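Berisville Residents' Forum
Board: Library and Public Services
Topic: Proposed change to overdue fines at the Kobzar Street branch

Posted by V_Pylypenko, 15 December 2021
The branch has published its proposal to end overdue fines on all adult loans. Members are asked to state their views in this thread before the board meets. Charges for lost or damaged items would remain as they are. Last year the branch collected $1,518 in fines from 193 accounts.

Posted by trolham_reader
I support the proposal. The sum collected is small, and staff time spent on collecting it has never been reported. I would ask that the branch publish that figure as well.

Posted by M.Zakharchenko
I must respectfully disagree. A due date without a penalty is a request. I have waited since September for a history of the Plenier mill that was due back long ago, and I am second on the list. Under the new rule the present borrower would have even less cause to return it.

Posted by larysa_k
Mr. Zakharchenko raises a fair point about reserved titles. The draft does address it, although the wording is easy to miss. Section 2 states that an account is suspended once an item is more than 40 days overdue.

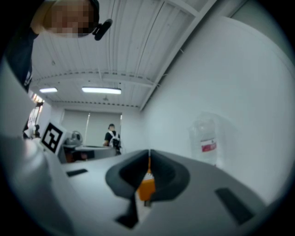
The same section allows the branch to shorten that period when another reader has placed a hold. I would prefer to see "may" changed to "shall" — otherwise the matter is left to whoever is at the desk.

Posted by M.Zakharchenko
Thank you. I had not read that clause in the way you describe. With "shall" I could accept the suspension rule, but I would still keep the fine for reserved titles.

Posted by trolham_reader
Two penalties for one late book seems excessive to me. Suspension is enough.

Posted by V_Pylypenko
Both positions have been noted. The suggested change to Section 2 will be sent to the branch manager, Bohdan Tymoshchuk, with the request for staff hours. Written comments may also be left at the front desk.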